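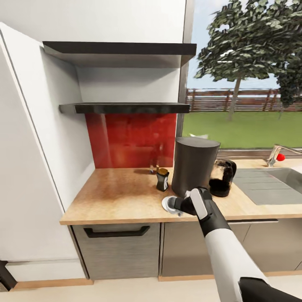 ## Arm going into our staff kitchen, what happens to the kitchen attendants' hours?

**posted by tealtray** in Workplace / Automation

I supervise the kitchen attendants at Okonkwo, which is an office building with a small kitchen on every floor. The attendants make the coffee, restock, wipe down, empty the sinks and put things back on the counter where they belong. There are 11 of them, most part time.

Management has signed up for a trial of a counter arm from Praltach. It starts in March in 4 of the kitchens. We have been shown the arm in a computer model of a kitchen, picking up small things at the edge of the counter near the coffee pot. The small round white one in the picture is the kind of item they keep talking about. The sales material calls this "counter reset." It does not do floors or bins, and it does not go to the store room.

I was told that no one loses their job during the trial. I was also told to send in a new schedule that takes the counter work off the morning shift. I asked who deals with the arm when it stops, and the reply was "the attendant on the floor." So the hours go down and a new duty goes on the list. Nothing in writing says how long the new duty takes or whether anyone gets trained for it.

What should I be asking for before I change the schedule? The attendants are asking me and I don't have much to tell them. We have no union in the building.

## 3 answers

**Gaétan Lemieux**

I was shift lead at Nellelden when we put arms in the tea rooms. Different make, same sort of job. My advice is to leave the schedule alone for the first part of the trial. Tell management you will change it when you have numbers from your own kitchens.

We kept a notebook by each sink. Every time the arm stopped, dropped something or had to be moved out of the way, the attendant wrote the time it stopped and the time it was running again. By the end of our trial we had 459 entries. Most were short, a minute or two. The long ones were nearly all first thing in the morning, when people were in there wanting coffee and the counter was full of other people's stuff. That was the shift management had planned to cut.

Things I would get in writing:

- Who is allowed to press the stop button (should be anyone) and who is allowed to restart it (should be someone trained)
- Paid training time, not on a break
- Time spent on the arm goes on the timesheet as its own line
- A phone number for the supplier that is answered during the morning shift
- What the attendant does if the arm is down all day. Ours were expected to do the old job in the new hours, and it took a long argument to fix
- Who cleans the gripper, and with what

On pay, two of our attendants ended up doing most of the restarts for the whole building. They got a slightly higher rate, but only after they asked three times. Raise it now while the budget is still open.

The work did change. Less time putting small items back, more time walking between rooms. Some people liked that and some did not. The ones with bad knees did not. I would ask your people one at a time, because in a group ours all said it was fine.

**countertop_phil**

They will cut the hours whatever you do, they always do. Start looking.

> **tealtray:** That may be so but I still have to hand in a schedule.

**Arnel Galang**

I install this kind of equipment, though not for Praltach, so take the details with that in mind.

A computer model is a normal way to plan a job and there is nothing wrong with being shown one. What you need to know is how close it is to your kitchens. Look at the picture: both shelves are bare, and there is not much out on the counter by the coffee pot. Take your phone around your own kitchens at 9 in the morning and send the photos to the supplier. Ask them to say in writing which of those counters the arm can work on as it is, and what has to be cleared first. If someone has to clear the counter before the arm starts, that is attendant time and it goes on your schedule.

Also ask for the list of items it has been set up to handle. If you change to a different cup lid or a different jar, somebody may have to redo that part, and you want to know whether that is included in the price. We had a customer billed 3009 for a visit after they switched suppliers for their cups. The person who ordered the cups had no idea it mattered.

I agree with Gaétan about the notebook. Some suppliers give you a log through software such as Fluderlow, but those logs usually record only the stops the arm knows about. If it puts a thing down in the wrong place and carries on, that won't be in there, and your attendant will be the one who moves it.

> **tealtray:** Thanks both. I've asked for the item list and the restart rule and said the schedule stays the same until I have them. Photos are going over tomorrow morning.

> **Gaétan Lemieux:** Good. Put the notebooks out before the arms arrive and have people write down how long the counters take them now. We didn't, and we had nothing to compare to.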